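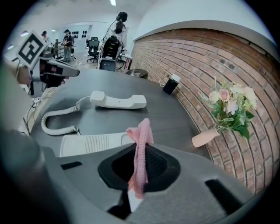

Digest, issue 200, page 5

Subject: Re: Hand-held grippers and soft items on a shared table
List: Callance teaching-by-demonstration list

Thanks for the notes on the Morikawa arm. I have left your message in at the bottom for those who joined after it went out, and I'll take the points in the order you raised them.

On cloth first. We use hand-held grippers for this at Stesdale and keep remote control for the heavier jobs. With cloth the person needs to feel the pull through the handle. When we tried the same task with the arm driven from a desk, people closed the fingers too early and lifted too high, and the recordings were slow and full of stops. With the gripper in the hand, the same people work at close to their normal speed after a morning's practice.

The pink knitted strip is the hardest thing we have put on the table. It bunches up, and a narrow knitted piece looks different every time it is put down. We ask people not to straighten it before they start. If it is crumpled, record it crumpled. A set made only from tidy cloth gave us a policy that waited for tidy cloth.

You asked whether we clear the table. We don't. The telephone with its coiled cord stays out, and so does the vase of artificial flowers. The cord is useful because it can snag, and people steer round it without being told. I would like the arm to pick that up from them. The flowers are a nuisance to the tracking if they fill too much of the view, so keep them towards the side.

On markers, we mount a square one on top of the gripper and check before each session that it is flat and clean. The most common fault in our recordings is a thumb over one corner. It doesn't show up until the tracks are worked out, and by then the person has gone home. We now do a short test recording first and look at the track before going on.

Cables are still a problem. Ours hang down beside the table and get into a tangle by the afternoon. Tape helps a little. If anyone has a tidy way of doing it that still lets the wrist turn fully, please write to the list.

Now your question about numbers. Our last set had 4000 recordings over 8 tasks, and I wouldn't read much into the total. The cloth task got better when we threw out the ones where the person changed their grip halfway — those had been teaching the arm to let go. Please mark such recordings as you make them. Going back through them later is dull work and two people will not agree on what they see.

Other people in the room have not caused us trouble, so long as they stay back from the table. We let them walk about and talk as usual.

I haven't used the Batutow format, so I can't help with the conversion. Our files keep the finger opening as a separate track with its own clock, and my guess is that yours is drifting for the same reason ours did. Try lining up the two tracks on the first full close of the fingers and see if the gap grows towards the end of the recording. If it does, it is the clock. If it stays the same, look at the start time.

I can send the checking script to anyone who wants it. It is short and not well commented.

Stesdale bench

An earlier message said:

> We have been teaching the Morikawa arm by remote control and it
> does well with boxes and lids. Cloth is another matter. The person
> driving can't tell when the fingers have hold of it, and we lose
> most of the attempts.
>
> Has anyone moved to hand-held grippers for this? I'd also like to
> know if you clear the table first or leave other things on it, and
> how many recordings you needed.
>
> Last thing — we convert everything to the Batutow format and the
> finger opening ends up out of step with the pictures. Any ideas
> welcome.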